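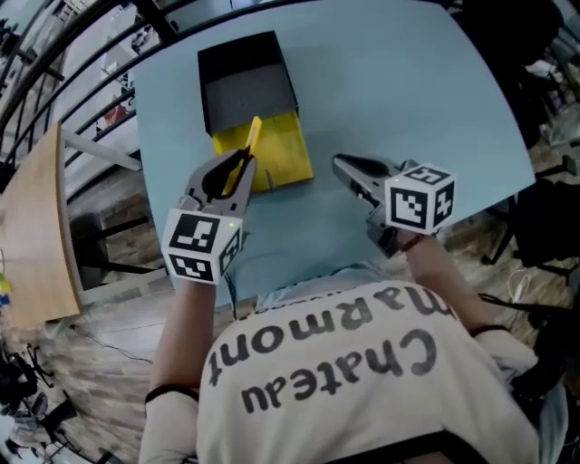 Why does a box with a separate lid take longer to close than a box with a hinged one?
Most of the extra time goes into finding which way round the lid belongs, and very little of it into pushing the lid down.

That was my question for the spring packaging project, and the sentence under it is the answer I would give now. In March, when I handed in my proposal, I had a much grander answer involving friction. Drahomíra Vávra, who supervised, wrote "have you tried closing one?" in the margin. I had not.

Background

Small goods are often sold in two-part boxes: a base, and a lid or inner tray that comes away completely. People like them because they feel like presents. Packers like them less. The nearest thing I found to a study of this was a set of course notes from the Zillau workshop, which gives two pages to glue and one line to lids. The line says lids should fit.

Materials

I worked with 5 box designs. The Grondard was a shallow box with a lid so snug it sighed on the way down. The Filtley had a raised tab at one corner for pulling. The Vlček looked square and was a hair off square, a fact I discovered the way everybody discovers it. The other two were plain hinged boxes for comparison, and they behaved so well that I have little to say about them.

Everything was done at a table, sitting down, with the parts laid out separately at the start of each trial. I tried standing up for one afternoon and my back had opinions.

Method

Each trial ran from the first touch to the moment the lid sat level all round. I planned 200 trials per design. I then looked at a calendar and stopped at 1297 closings for the whole project, a number with no statistical meaning whatsoever. It is where the term ended.

A trial was marked "turned" if the lid had to be lifted and rotated at least once. I had no category for "turned, swore, turned back," which was a flaw in the design.

Results

The lids were turned in 439 trials. Nearly all of these belonged to the Vlček, which goes on only one way and gives you no hint which way that is. The Grondard was slow too, but evenly slow, because the air has to get out before the lid can get in. Pressing harder does nothing except dent the top.

The Filtley was the surprise. I had expected the tab to get in the way. It was a handle, and it was also a signpost: with the tab always at the same corner, I stopped checking the direction fairly early on. My times dropped and stayed down. The one drawback is that pulling on a corner lifts that corner first, so the opposite side drags.

Problems

I was the only packer, so the results may describe lids or may describe me. I got faster at everything over the term, including the Vlček, and the order of the designs was not properly shuffled until halfway through. The first half of the data should be read with kindness.

Further work

A printed mark on one edge of the Vlček would be cheap to test. I would also like to try a tab in the middle of a side, to see whether the lid comes up straighter. The boxes are on the shelf by the window for whoever takes this on, closed, with the Vlček on top.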